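Household Skills > Unit 3: Clothes and Linens > Chapter 7

Chapter 7
Closets That Work

My first apartment was in Darthorpe, over a bakery, and it came with one closet so narrow that I had to turn sideways to reach the back of it. I owned far too many clothes. By November I couldn't close the doors, and I was keeping sweaters in the oven drawer (I didn't bake — why would I, living over a bakery?). So I come to this chapter as a reformed stuffer of closets, and I promise not to scold.

We'll spend the next 30 pages on hanging storage: what to hang, what to fold, how to read the space you have before you spend any money on it. In Chapter 6 you sorted your clothes into 4 piles. Keep those piles handy, even if they've slumped into one by now! You'll need the "wear every week" pile first.

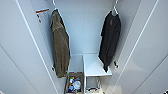
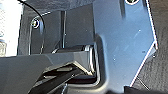 Hanging space is measured in two directions, and most people only bother with one. They measure the width of the rail, buy as many hangers as will squeeze in, and forget all about the drop, meaning the distance from the rail down to whatever is underneath. A hooded jacket needs a good long drop. The olive-brown hooded top in the tall white closet hangs nearly all the way down to the storage area at the bottom, and the black top beside it, which has gone a bit crooked on its hanger, comes down almost as far. Put a deep box under either of them and you'd have a crumpled hem. I did exactly this with a winter coat and a crate from Sugiyama, and I wore that crease until spring.

So get out your tape measure. Hang up your longest everyday garment, measure from the rail to the hem, and write the number down. Mine is 145 centimeters, thanks to a bathrobe I refuse to give up. Now measure from the rail to the closet floor or the first shelf. The difference between the two is what you can really use for shoes, bins or a low shelf, and it's nearly always less than you hoped.

Hangers come next. I like thin ones in a small closet, though a heavy knit will stretch on them, and we'll get to knits in Section 7.3. Hooks are the other thing I'd ask you to think about early. A low hook on a side wall is handy for a bag or a belt, and it's easy to forget you have one once the long things are hanging in front of it.

Before you read on, open your own closet and look at it for a full minute without moving anything.

Related in this unit
Chapter 6: The Four Piles
Chapter 8: Drawers and Folding
Project Sheet: Fitting a Devetti Rail
Reading: The Mamumico Linen Cupboard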